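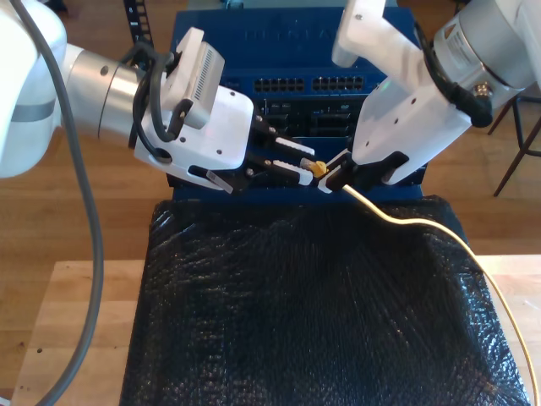
Department of Network and Information Systems, Kukance Campus

Handout 3: Switching and VLANs
Instructor: Larasati Mangundap
Revised May 19, 2020

A switch forwards a frame by looking up the destination MAC address in its table. If the address is absent, the frame is flooded to every port in the same VLAN except the one it arrived on. Source addresses are learned on arrival and dropped when the aging timer expires.

A VLAN is a separate broadcast domain. Access ports carry one VLAN, untagged. Trunk ports carry several, marked with a 4-byte 802.1Q tag. Traffic between VLANs must pass through a router or a layer 3 switch.

Lab VLAN IDs: 80 (staff), 247 (student), 477 (management).

Exercise. Hosts A and B are in VLAN 80, host C in VLAN 247. All tables are empty. A sends one frame to B. List the ports that receive it and the table entry created.

Reading: Course notes, section 3, through spanning tree.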